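3.2 The socket as a place to work

Of all the parts of a desktop computer we looked at, the processor socket is the one we kept coming back to. It is small, it is crowded by its neighbors, and yet a chip that will be used again has to pass through it whole. Wattanapong (Section 2) calls it the narrowest doorway in the machine, and we like that very much!

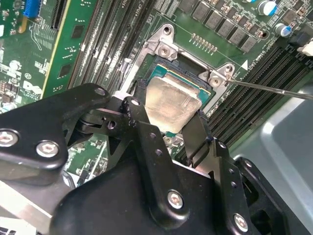 A processor lid is flat and smooth, and the green substrate under it offers only a thin rim to hold. The metal retention frame leaves little room at the sides - a wonderful puzzle for anyone interested in how things are put together.

The rest of the case matters too. In the Ruangrit set, every case is laid on its side before the panel comes off, so that the board is level and the socket can be reached from straight above. Memory slots, graphics card and power supply all stay within view, and cables can be pushed clear of the board.

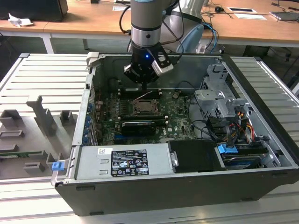 Figure 4. Open desktop case on its side on the slotted work table, with the CPU socket near the middle of the motherboard.

Old thermal paste deserves more attention than it usually gets. It can dull a lid with a streaky tan film, and it changes how the surface looks under a lamp. We therefore kept used chips in the set exactly as they were, paste and all.
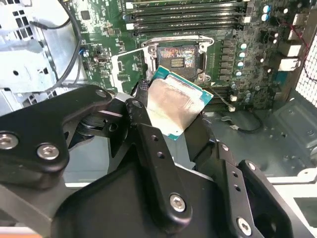
3.3 Sorting the removed parts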